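Painted Vanities: Your Questions, My Answers
by Ewurabena Asamoah

I get the same emails over and over about carved white dressing tables, so I finally put my replies in one place. Last updated May 31, 2025. 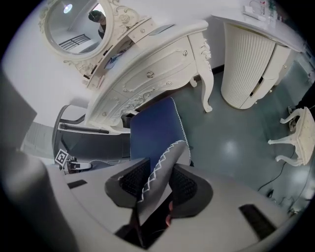
I sell and look after secondhand bedroom furniture, mostly the curvy French-looking kind, and I've been at it long enough to have opinions. If your question isn't covered, write to me and I'll probably add it.

How do I get dust out of the carving?

A soft paintbrush, the kind you'd use for trim, and the brush attachment on your vacuum held close by. Flick the dust out of the scrolls and let the vacuum grab it. I do mine while I'm on the phone. Please don't go in with a wet rag first, you'll just make gray paste in all the little petals (ask me how I know!).

And if it's greasy or sticky?

Hairspray, usually. Put one drop of dish soap in a bowl of warm water, wring a cotton cloth out until it barely feels damp, and work on a small patch at a time. Cotton swabs for the deep bits. Dry it right away. Try the back of a leg before you do a drawer front.

My white paint has gone yellow. Can I fix it?

Sometimes! If it's grime, cleaning will bring it back a lot. If the finish itself has aged, no amount of scrubbing will help and you're looking at repainting. I've learned to like cream, so I leave mine alone. My friend Marjan Jafarzadeh repainted hers in a bright white called Nutsugah and then had to redo the stool and the mirror too, which took her most of January.

Is it safe to have the mirror sitting on the dresser?

Only if it's properly attached. Most of these have two wooden uprights that screw into the back, and the screws work loose every time somebody yanks a drawer. Check them a couple of times a year. If you've got kids or the floor slopes, strap it to the wall as well. Get a second person to hold the mirror while you do it – the carved frames are heavier than they look.

How do I clean the glass without wrecking the frame?

Spray the cloth, never the mirror. Cleaner runs down behind the edge and gets at the silvering, and then you have black spots forever.

The drawers stick. Help?

Pull them out, vacuum the runners and rub a plain white candle along the wood. Curved fronts are fussy about going back in straight, so number the drawers on the underside in pencil before you mix them up.

Can I swap the knobs?

Sure, and it's the cheapest change you can make. Measure the screw length first. Small round metal ones are my favorite on a busy front, because anything fancier fights with the carving. Keep the old ones in a labeled bag for whoever owns it next.

What about the legs?

Lift, don't drag! Curved legs snap at the knee when they're shoved sideways. Take the drawers out, have one person at each end and put felt pads under the feet when you set it down.

Where should I keep all my bottles?

Anywhere with a tray. Perfume and nail polish remover will eat a painted top, and I've turned down some really lovely pieces over ring marks.

What would you pay for one?

My last one was $200 with the stool, and I've seen the same style listed at $549. Wiggle it before you pay.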